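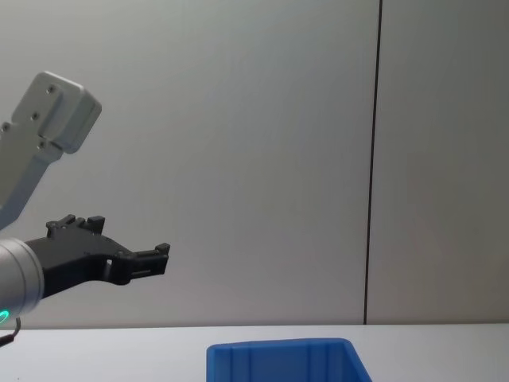 Fig. 1. Two-finger gripper, open, nothing held. Blue bin on the table.

Lab 7: Comparing End Effectors
Merkska Lab Course, Unit 2
September 10, 2018

Purpose
Each pair runs the same pick-and-place task with a two-finger gripper and with a multi-fingered hand, then compares the results. The target is the blue bin. The items are small toy animals and a soft ball. Do not swap in other items, or your numbers can't be compared with the rest of the class.

Before you start
Read the Thaler controller sheet. Set both arms to the slow profile. Know where the stop button is.

Part A. Two arms
Run 11 trials per arm. Write down the item, which way it was facing, and whether it ended up in the bin. A drop outside the bin is a miss, even if the grasp was good.

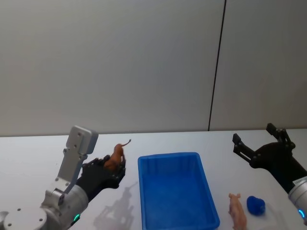 Fig. 2. Hand on the left arm holding a brown toy animal; parallel gripper on the right arm, open.

Thin parts such as tails and legs are worth a note in your log. Say which part of the toy the fingers touched first.

Part B. Wrist view
Switch to the wrist camera in Tisent and line up using that view only. Stop with the fingers open on either side of the toy and save a still before closing.

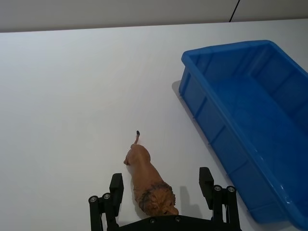
What to hand in
1. Trial table for both arms.
2. One still from Part B.
3. A paragraph on which end effector you would pick for this task, and why.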